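Turnard Community Orchard and Woodland
Progress report to the Bradudberg Fund, second period
3rd July

Dear all at the Fund,

Thank you for your patience with this one. I know it was due before the end of June, and the delay is entirely mine. We had the cider apples to thin and the school visits to get through, and somehow the writing up kept sliding to the bottom of the pile. I hope what follows makes up for it, and please do call if anything is unclear or if you would simply like to hear more, as I am always glad to talk about trees.

The planting

When I last wrote to you in November we had just taken delivery of the first bare-root stock from Drornura Nursery and were heeling it in along the north fence in a cold drizzle. All of it went into the ground over the winter, and I can now tell you that 428 young trees are standing on the slope above the creek. They are mostly apple and pear on the lower terraces, with hazel, rowan and field maple higher up where the soil gets thin and stony. The plan in our application had the pears at the very bottom, but the ground there stayed so wet through February that we moved them up a terrace and gave the bottom strip over to willow and alder. I wrote to Lena in your office about the change at the time and she was kind enough to approve it by return.

The spring was dry and it worried us. From the middle of April we had five weeks with hardly any rain, and the young maples in particular began to look sorry for themselves. We hired a second water bowser and set up an evening rota, and people really did turn out for it, including a good many who had never set foot on the site before. We did lose some trees, chiefly hazels on the dry shoulder near the gate, and we will replace those from the contingency line when the dormant season comes round again. The mulch made a great difference. Wherever we had put it down thickly the soil underneath was still dark and cool in May, and if I were writing the application again I would ask for twice as much of it.

Deer have been less of a problem than we feared. The fence on the east side is doing its job, though there is a dip by the old culvert where something small is getting under, and we will be pegging that down this month.

The old hedgerow and its timber

You may remember that part of the grant was for bringing the overgrown hedgerow along the lane back into some kind of order. That work is finished, and I am very pleased with it. Toon Boersma led it for us, and he taught the whole group to lay a hedge as he went, which took a lot longer than doing it himself would have, and was worth every hour. The laid stretch has shot up all along its length, and there were whitethroats singing in it in May.

We have also been talking with Toon about what to do with timber from sites like ours, as so much of it is simply burned. We would like visitors to see how much there is to look at in a plain piece of wood, with its grain and its knots, and to handle it, and perhaps to go home with a different idea of what a tree is for. We hope to make this a regular part of the autumn open days.

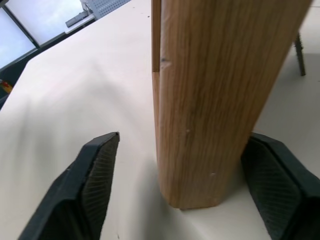
Upright wooden block, with wavy grain and a small dark knot.

The school sessions

These have been the great joy of the spring. We ran them with the Lại Learning Garden, who brought their own tutors and a wonderful stock of hand lenses and rain gauges. The children measured girths, drew leaves, made a map of where the slope was dampest, and asked a great many questions about worms. One class has adopted the terrace nearest the gate and wants to come back every season until they leave school, which I have promised they may. We had hoped to reach the older pupils as well, but their exams fell across the weeks we had offered, so we are moving those sessions to the fall. The teachers' feedback forms are in the second attachment. Some of the handwriting is hard going, but I would urge you to read them anyway.

The path

This is the one part of the project that is behind. The accessible path was to be surfaced by now, and at present it is dug out and edged but not topped. The contractor found a field drain that was on none of our plans, and we had to stop while it was traced and repaired. The work is due to start again shortly and should not take long once it does. I walked the route last week with two of our wheelchair users and we agreed to ease the bend below the pear terrace, where the turn was tighter than any of us liked. The change adds a little length and no cost.

Money

The full statement is in the first attachment. Briefly, we have drawn down the second installment and spent most of it on stock, stakes, mulch and fencing. The drain repair came to $981, which we have met from contingency. The hire of the second bowser was paid for by a gift from a neighbor who wishes to stay anonymous. We would like your permission to carry $3000 forward from the path budget into the next period, simply so that it sits in the same period as the work it pays for. There is no overspend on any line.

What comes next

Over the summer we will be watering, weeding around the stakes and checking ties, and there will be a picnic on the upper terrace to which you are all most warmly invited. In the fall we will finish the path, replace the lost hazels and put in the last of the fruit trees. I also want to get the tree labels done properly, as the ones we wrote by hand in the winter have faded so badly that we had quite an argument over which pears were which.

If you can let me know about the carry-forward before the end of the month, I can confirm dates with the contractor.

With very warm thanks from all of us on the slope,

The project coordinator
Turnard Community Orchard and Woodland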